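Skimwood Releases Two-Arm Method That Lets Robots Learn from a Cluttered Bench

VATAMDALE – Anyone who has ever tried to fix something at a crowded workbench knows the feeling. You need one hand for the part and one hand for the tool, and everything else you own seems to have gathered in the same place. Skimwood, the small robotics research group based in Vatamdale, is delighted to share a new method that helps a pair of robot arms cope with just that kind of bench, and to make the results available to everyone who would like to build on them.

The method is called Wotov, and it began with a fairly homely question. Most of us look up and take in the whole table when we are deciding what to reach for, and then look closely at our fingers when we are about to pick it up. Could a robot learn when to do which? Many systems give equal weight to every camera at every moment, and our team had a hunch that this was making life harder than it needed to be – especially with small parts, where the last inch or so of a reach matters a great deal.

Wotov learns to shift its attention between a camera mounted at the wrist and fixed cameras that watch the workspace. The arms were taught on ordinary wooden tabletops, among the sorts of things that tend to collect there: cups, cords, circuit boards, 3D-printed parts and a glue gun.

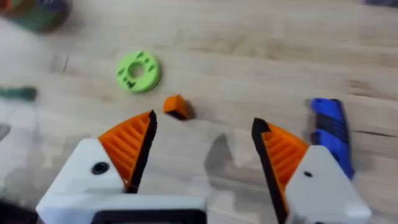
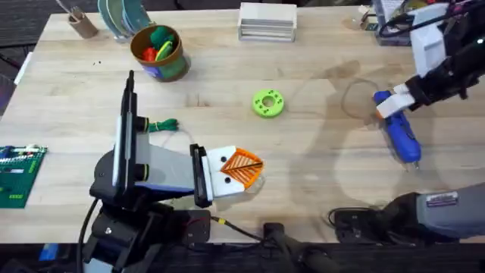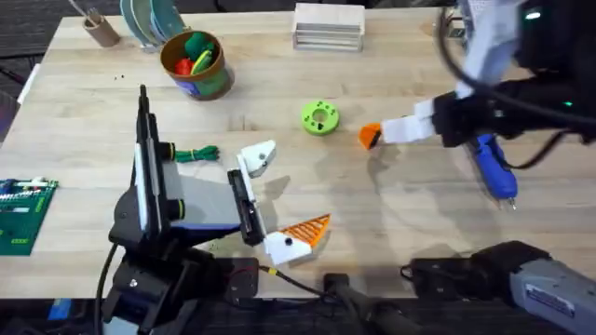

The training set is made up of 548 demonstrations, each one guided by a person from start to finish. That is a modest number by the standards of the field, and we are rather proud of it, as we know how many evenings and weekends can disappear into collecting this kind of material. The group then held back 29 arrangements of objects that the system had never met, and ran 157 trials across them. Wotov completed 2 more tasks out of every 10 than the same model trained with all its cameras weighted equally, and the biggest gains came with small parts that had to be picked up and passed from one arm to the other.

There is plenty still to do, and we would like to be open about it. The method is slower than a person by a wide margin. It has trouble with clear cord and other see-through things, and it will sometimes go back to a part it has already set down, as though it wanted to make quite sure. Soft items in containers are also a challenge, and work on those will carry on through the fall.

Wotov grew out of an earlier Skimwood project known as Palamarchuk, which looked at how a single arm might recover after missing a grasp. Much of the code from that project has found a second home here, and readers who tried Palamarchuk will find the setup steps very familiar. The new release includes the training code, the full set of demonstrations, the printable files for the finger pads, and a set of notes on placing the fixed cameras, which we have tried to write in plain words so that a school club or a home tinkerer can follow along as easily as a university lab.

Skimwood will host an open afternoon at its Vatamdale workshop in June, on a Thursday, with the doors open from 2 p.m. Guests are warmly invited to watch both arms at work, to rearrange the objects on the table as they please, and to stay for coffee and a chat with the team afterward. Places are free but should be reserved ahead of time through the Skimwood front desk, which can also help with press visits, interview requests and copies of the full technical report.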